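What I paid for windows this year, and why I waited

Jul 9, 2023

So the windows are finally ordered! If you've been reading for a while you know I've been whining about the drafty ones on the north side of the house for what feels like forever, and a few of you have been emailing to ask if I ever pulled the trigger. I did. Seven units, two of them big, and I have learned way more about the price of building materials than I ever wanted to know.

My first quote came from Wusach, the place out by the highway with the giant showroom. The fellow there measured everything, was very pleasant, gave me a cup of terrible coffee, and handed me a number per window that made my eyes water: $909 for the standard size, installed, and the big ones priced separately. The quote was good for only two weeks. I asked why so short and he said their supplier kept changing prices on them and they'd been burned last year holding quotes open for two months. Fair enough, I guess, but it made me feel rushed and I don't buy anything when I feel rushed.

So I went home and sulked, and then I called my friend Kiều Tô, who used to do purchasing for a contractor and still can't walk through a lumber aisle without muttering. She told me to quit staring at the total and ask everybody to split it up for me. Glass, frame, labor, haul-away, delivery. Some places hate doing this. Ask anyway.

Pavliuk (small shop, two brothers, their phone is always answered by the same cheerful lady) did it without blinking. The standard window came in at $713 there, and once I had it broken out I could see the glass wasn't even the big piece of it! I had assumed a window was mostly glass, price-wise, because, well, it's a window. But the frame and the labor were eating most of my money, and there was a fuel surcharge on the delivery that had been tacked on back when diesel was so high and had just sort of stayed there. I asked about it. They took it off.

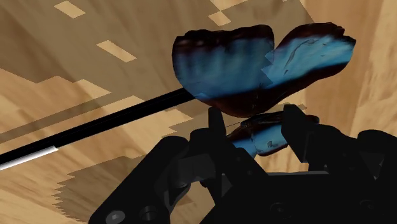 That got me going, of course, so I called Wusach back and asked for the same split. They sent me a revised sheet a few days later with a lower number on it, still higher than Pavliuk, and a line called "materials adjustment" that no one on the phone could explain to me. I'm sure there's a real reason for it. I just wasn't going to pay for a line I couldn't get explained.

Now, the waiting. A bunch of you asked if it was worth holding off since last summer, and my answer is kind of. Lumber had come down a lot and I figured everything else would follow, like a parade. It did not. The vinyl frames hardly moved, and the brothers told me their labor costs only go one direction. What changed was that people got less busy. Last August I couldn't get anybody to come out and measure, and this spring I had 3 appointments in one week. When a shop has room on its calendar it's a lot more willing to talk, and I think I saved more from that than from any drop in what the stuff costs.

I did look at the fancier glass too. The brand Pavliuk carries is called Brurum, and they have a basic double pane and then a coated one that's supposed to keep the heat in better. I went with the coated for the north side only and basic everywhere else. My husband thinks that's going to look mismatched. We held the two samples up in the kitchen next to each other and I couldn't tell them apart, and then he couldn't either, so that was the end of that — although he still brings it up.

The deposit was $3,500, which hurt. I put it on the card for the points and paid it right off. Ask first if they charge a fee for cards, some do, mine didn't.

Oh, and I've been keeping all of this in Utimer, the little budgeting app I wrote about in the spring. It's okay for groceries but it really doesn't know what to do with a project that has a deposit now and a balance later. I ended up making a fake category called "holes in wall" and moving money into it every payday. If anybody knows a better way, tell me in the comments!

Install is supposed to be four to six weeks out. The trim is my job, so next on my list is pricing out trim boards, and I already know I'm going to stand in the aisle complaining. Pine was up again the last time I looked, or maybe it was just that store.

Recent posts
Is the cheap caulk really that bad?
Groceries vs. Utimer, month two
The gutter quote that made me laugh
What I got for the old kitchen cabinets
Paint prices, again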